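From: Shengli Ren
To: Clolwood home-task practice list
Subject: Re: draft 3, section 4 (cables and clearance)

Eluned Dafis wrote:
> 4.2 says "keep arm cables clear of the workpiece." Clear by how
> much, and measured in which pose? Our sites will each read it
> differently. I would also drop 4.5 (floor items) as out of scope.

Eluned,

Agreed on 4.2. The distance has to be stated at full reach, and the slack loop counts as part of the arm. Laundry from a basin on a low seat is a fair test case.
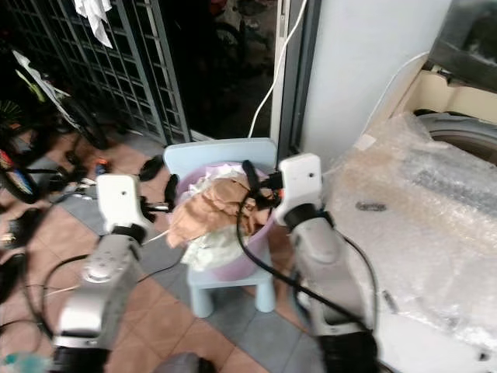 Both grippers at the basin, with a cable loop across the front of the chair.

Proposed text for 4.2: "With the arm in any pose used by the task, no cable loop shall come within 85 mm of the items handled or their container." Jia can check this from joint logs plus a slack allowance. Stollow would need a tape measure and 36 poses, per Lanying Wei's sheet.

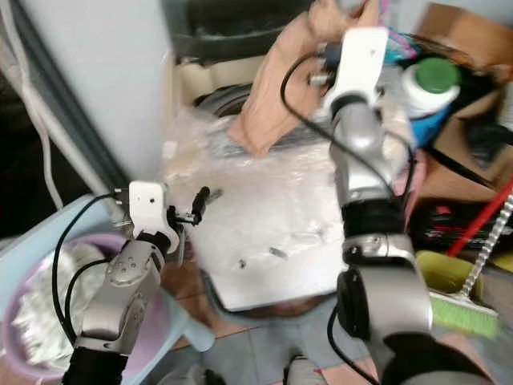

I would keep 4.5 but shorten it. Brooms, cartons and plastic wrap near the arms belong in the site record even when the task never touches them. Moving them between runs should start a new record.

Section 4.7, wrist views. Prulton rejects any blurred image at intake. I think that is too strict for fast moves.
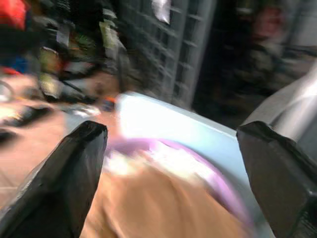
Suggest we flag blur per segment and reject only when it lasts past 268 ms. Tianyou Tan has the script. It was run on around 3000 segments in September and the threshold held up.

Comments on 4.2 first, please. The rest can wait for draft 4.

Shengli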